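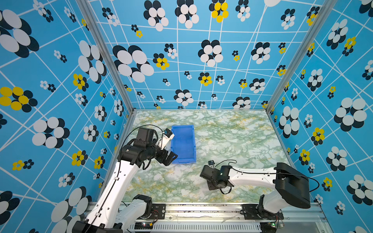 ## 4. Hanging the first strip

Right, the wall's lined, the paste is mixed and you've had a cup of tea. I learnt most of this from Sotiris Tzanetos when we did the back bedroom at Drastcombe, and I've pinched a few of his habits.

1. Find your starting line. Measure 43 cm out from the corner, make a pencil mark, and drop a plumb line through it. Don't trust the corner itself — mine was miles out.
2. Check the batch number on every roll. I mixed two batches once in March and I can still see the join from the bed!
3. Cut your first length with 5 cm spare at the top and the same at the bottom.
4. Paste from the middle outwards, then fold the ends in (pasted side to pasted side) and leave it for as long as the label says.
5. Offer the strip up to the pencil line and smooth it down with the brush, middle first, then out to the edges.
6. Crease the top and bottom with the back of your scissors, peel back a little, trim, and brush it flat again.

**Note:** with a big, busy print, hold the second length up dry before you cut it. The repeat on our Uletik paper was 33 cm, so there was a fair bit of waste, and Zoi Vasilakis had to go back to Manolakis for 2 more rolls.

**Caution:** turn the electricity off at the mains before you trim round sockets or switches. Wet paste and live wires don't mix, and a torch is fine for ten minutes.

Wipe any paste off the front with a damp sponge as you go, then move on to section 5 for the corners.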